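Who Answers When a District Stops Answering

Kiloria's state government has 60 days to show that it still runs its southern districts. The test is mostly about paperwork.

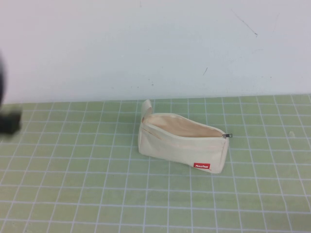
An off-white canvas pouch, open along the top, on a green cutting mat.

On April 14, 2025, the state interior office in Kiloria issued a supervision order covering Pullton, Lammers and the rural district between them. The order does not remove any elected official. It places police deployment, road checkpoints and the licensing of private guards under a state commissioner for 60 days, after which the legislature must vote to extend the arrangement or let it lapse.

The legal basis is a short clause in the state charter that had been used only once before, during a flood. It allows the interior office to step in where "the ordinary means of enforcement are not available to the district." The clause does not define "available." The district council in Pullton argues that its police force exists, is paid and reports for duty, and that the clause therefore cannot apply. The interior office reads the word more broadly. Its position is that a force that cannot serve a warrant south of the river is not available there, whatever the payroll says.

Much of the case rests on one set of figures. The district court at Pullton had 2341 open warrants at the end of the last reporting year. Of these, 341 were served. The remainder includes old traffic matters, duplicate entries and warrants for people known to have left the state, so the raw gap overstates the problem. The court clerk's office has not published a breakdown. Both sides quote the totals anyway.

The second dispute concerns money collected on the roads. Truck operators on the Lammers route have filed 74 written complaints of unofficial tolls. The complaints name locations and amounts but rarely identify the collectors. Under the old procedure, a complaint without a named party was logged and closed. The supervision order changes this: such complaints now go to the commissioner, who can post officers at a location without opening a case against anyone.

Freight companies have welcomed the change with some caution. Jumberg, a carrier with depots in both towns, told the legislature in a written statement that it would keep sending its trucks the long way around until the posts had been in place for a full month. The longer route adds fuel and driver hours, and those costs are passed on to shops in Lammers.

The council's strongest objection is to the reporting line. Officers posted under the order answer to the commissioner, but their pay, leave and discipline stay with the district. A sergeant who receives conflicting instructions has no written rule to follow. The interior office has promised guidance in May. Until it arrives, station commanders are settling such conflicts by telephone, and no common record is kept of the results.

The order also requires a weekly return from every station, listing warrants served, posts staffed and vehicles out of service. The first returns used three different forms. The commissioner's staff have since sent out a single template, with a note that blank fields will be treated as zero.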